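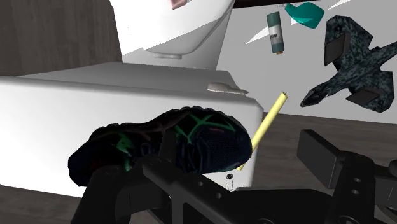 LEIA-ME: episódios de preensão de calçado em simulação (Petridis, lote Wesitz)

Olá! Se você chegou aqui procurando um conjunto limpinho para treinar uma política de preensão, pare um minuto e leia a parte dos defeitos antes de baixar tudo. Eu perdi boa parte de julho por não ter lido os meus próprios logs, e este arquivo existe para que você não repita a dose.

O que tem no pacote

São 1373 episódios simulados de um braço com garra preta pegando objetos domésticos num banheiro virtual: tênis, brinquedos, frascos, essas coisas. Cada episódio traz as imagens da câmera do punho, as posições das juntas, a abertura da garra, as forças de contato nos dedos e um rótulo de sucesso. O tênis escuro com faixas verdes é o objeto principal do lote e aparece nos episódios em que o problema ficou mais evidente (tenho até uma certa antipatia por ele agora).

O que deu errado

Resumindo: objetos pairando no ar, e o rótulo de sucesso dizendo que estava tudo ótimo.

O nosso gerador de cenas, o Eler, sorteia os objetos extras e os solta um pouco acima de uma superfície, para que caiam e se acomodem antes de o braço se mexer. Numa atualização que fiz tarde da noite, a gravidade dos extras passou a ser ligada só depois do primeiro comando do braço, e em parte dos episódios nem isso: o sinal chegava fora de ordem e era descartado. Resultado: um avião de caça de brinquedo, camuflado, suspenso diante da parede cinza, com uma latinha cilíndrica fazendo companhia. Bonito, mas inútil como física.

Isso sozinho seria só feio. O pior vem agora: o critério de sucesso olhava se o objeto alvo estava acima de certa altura no fim do episódio. Um tênis sem gravidade, empurrado de leve por um dedo, sobe e fica lá. Sucesso! O Pantelis Vasilakis treinou em cima disso e a política dele aprendeu a cutucar o tênis por baixo sem fechar a garra. Na avaliação com a física correta ela derrubava tudo, e a gente passou dias culpando a taxa de aprendizado.

Quem achou foi a Angeliki Ververidis, olhando as forças de contato: levantar um tênis inteiro com força praticamente nula é coisa de mágico.

Quantos episódios estão ruins

Marquei 452 episódios com a bandeira gravidade_suspeita. Desses, 430 têm pelo menos um objeto que não muda de altura durante o episódio inteiro sem encostar em nada. Os outros 22 entraram por precaução: o objeto cai, mas com atraso, e eu não confio no rótulo deles.

Não apaguei nada. Se você pesquisa detecção de falhas em simulação, esses episódios são justamente a parte boa!

Como usar sem se machucar

1. Filtre por gravidade_suspeita igual a falso se for treinar preensão.
2. Use a coluna sucesso_v2 e ignore sucesso_v1. A v2 exige contato nos dois dedos e força compatível com o peso do objeto nos últimos 1000 ms do episódio.
3. Não rode em braço real uma política treinada na v1. Falo sério. O Ilari Hyvönen testou uma na bancada de Lutlow, e como ela não espera resistência nenhuma, desceu rápido demais e bateu com o dedo na mesa. A parada de emergência foi acionada, ninguém estava por perto, mas o suporte do dedo entortou e ficamos parados até chegar a peça.
4. Se for gerar cenas novas com o Eler, atualize antes. A versão corrigida se recusa a iniciar o episódio enquanto houver objeto em movimento ou sem apoio.

Outras coisas que ainda incomodam

A bandeira não cobre interpenetração. Às vezes dois objetos nascem encostados demais e um atravessa o outro por alguns passos, e isso ainda está por fazer. As peças finas são as mais chatas: a malha de colisão é mais grossa do que a visual, então o contato registrado pode começar antes do que se vê. E tem cena com lascas brancas soltas no fundo que eu ainda não rastreei. Desconfio de alguma malha quebrada na biblioteca de objetos; quem descobrir ganha um café.

As cenas foram sorteadas com pouca variação de ambiente. Se a sua política só funciona em banheiro de parede cinza, já sabe de onde veio.

Histórico

v1: primeira publicação, com o rótulo errado. Está retirada, mas sei que circulam cópias.
v2: bandeira, rótulo novo e este texto.
v2.1: corrigi nomes de colunas trocados entre dedo esquerdo e direito (obrigada, Michalis Theodorakopoulos, pela paciência).

Achou mais um objeto voador? Abra um chamado no repositório com o número do episódio e o passo em que ele aparece. Eu respondo, às vezes com atraso.

Philomena Kinsella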